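Re: [davetell-list] Labelling jars and freezer tubs

On 7/27/23, Sutrisno Siregar wrote:
> Does anyone have a system for labelling preserves that survives
> the freezer? I put up 9 jars of plum sauce in November and by
> autumn I couldn't tell it from the beetroot relish. Masking tape
> falls off, and the printed labels I got from Brulico leave gum
> all over the glass. Happy to try anything short of buying another
> gadget.
>
> Sutrisno

Hello Sutrisno, and hello everyone,

What a good question, and I'm glad you asked it, because I've been muddling along with jars for longer than I care to admit and have opinions (my family will tell you I have opinions on most things, but jars especially).

First, your masking tape. I'd bet you're putting it on after the jar has been in the fridge, when there's a bit of damp on the glass you can't see. Stick it on while the jar is bone dry and at room temperature, press it down hard with the back of a spoon, and leave it overnight before it goes anywhere cold. Mine stay put until I peel them off. For tubs I write straight on the lid with a permanent marker and take it off later with a dab of metho on a rag. It does ghost a little on the older plastic, but I've stopped minding.

As for the gum on your glass, rub in some cooking oil, go and have a cuppa, then wash it in hot soapy water with a splash of vinegar. I did a whole box of old Hisura jars that way for the school fete and they came up lovely.

My other suggestion is to keep the marker where you do the bottling. If I have to go looking in the study for one, I tell myself I'll remember what's in the jar, and I never do! A paper cup on the bench is plenty. 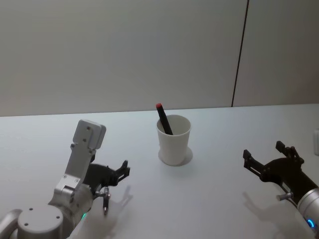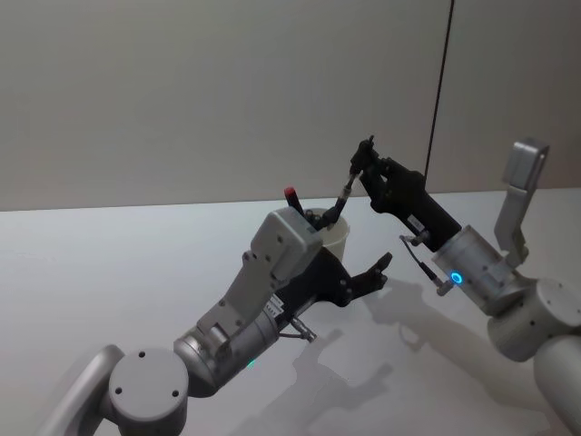 Photos: Tanner Bergeron

Now, what to write. I used to put only the name, and then found myself with three lots of apricot jam and no idea which to eat first. These days it's the name, the month and year, and one word about the batch, such as "runny" or "hot" or "Mum's" (meaning her recipe, which has more sugar than mine). The Jelínek dill pickles get the word "wait", as they need a good few weeks before they're worth opening.

I also keep an exercise book in the drawer with the recipe for each batch. It's a bit battered and there's chutney on most of the pages, but it settled an argument at Christmas.

Do let us know how you get on, and if there's any of that plum sauce left I'd dearly love the recipe. We've a tree out the back that drops more than the birds can manage.

Warm wishes to all,
Tanner

2 replies | 0 shares
Contact the list owner | Back to top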